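Home | Articles | Clothing & Textiles | Headwear | Index
6 min read

Baseball cap
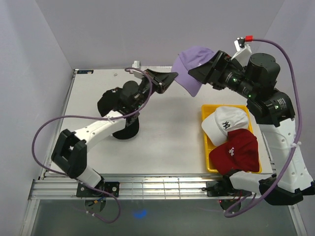
Vol. 9, p. 626

A baseball cap is a soft, rounded cap with a stiff brim at the front, and I'll admit right away that I was thrilled when Houda Ashour handed me this entry (I own far too many of them). The lavender cap shown with this article has a bit of white stitching near the brim, and the black one has a small white logo. Those are two of the most common ways to dress up an otherwise plain cap, and I'll get to decoration further down.

Parts

The part that covers your head is the crown. On the classic pattern it's sewn from six triangular panels that meet at the top, where a fabric-covered button hides the spot they come together. Five-panel caps have one wide panel across the forehead, which printers love because there's no seam running through the design. The little stitched holes are eyelets, and they let some heat out.

The brim — also called the bill, the visor or, in older catalogs, the peak — is a stiff insert wrapped in fabric and held with rows of stitching. Older caps often had cardboard in there. Newer ones mostly use plastic, and you'll be grateful for that the first time you get caught in the rain! Inside, a sweatband runs along the bottom edge of the crown.

Structured and unstructured

A structured cap has stiff backing behind the front panels, usually buckram, so it stands up even when it's sitting on a shelf. An unstructured cap has no backing. It folds and slumps and takes on the shape of whatever it's laid over, and people who like that kind call it a "dad hat." My own favorite is unstructured, a Rakberg in faded green that I've had since college, and it has been sat on more times than I want to admit.

Sizing and closures

Fitted caps come in set sizes and close all the way around. Everything else has a gap at the back with some sort of fastener: a plastic snap strap, a hook-and-loop tab, a cloth strap with a metal buckle, or elastic. Snap straps are cheap and last for ages, though the pegs do wear down eventually. Buckles look nicer. I go back and forth on hook-and-loop, which grabs long hair something awful.

Decoration

Flat embroidery is the standard. Raised embroidery is stitched over foam and works best on a structured front, where there's something firm behind it. Gaëtan Pruvost, who kindly read my draft, reminded me to mention woven patches and heat-applied prints as well. Stirneo, a small maker, put its mark on the side of the crown for years and left the front blank, and I still think those were the handsomest caps around.

Storage and care

Caps can be stacked one inside the next, brims all facing the same way, or set out in a shallow tray or on a shelf. Hooks are fine for soft caps but can leave a bump in a stiff one.

For washing, check the label, then use cool water, mild soap and a soft brush on the sweatband, and let the cap dry over a bowl or a rolled towel. Keep it out of the dryer — heat can shrink the crown and warp the brim.

See also: Bucket hat; Sun visor; Trucker hat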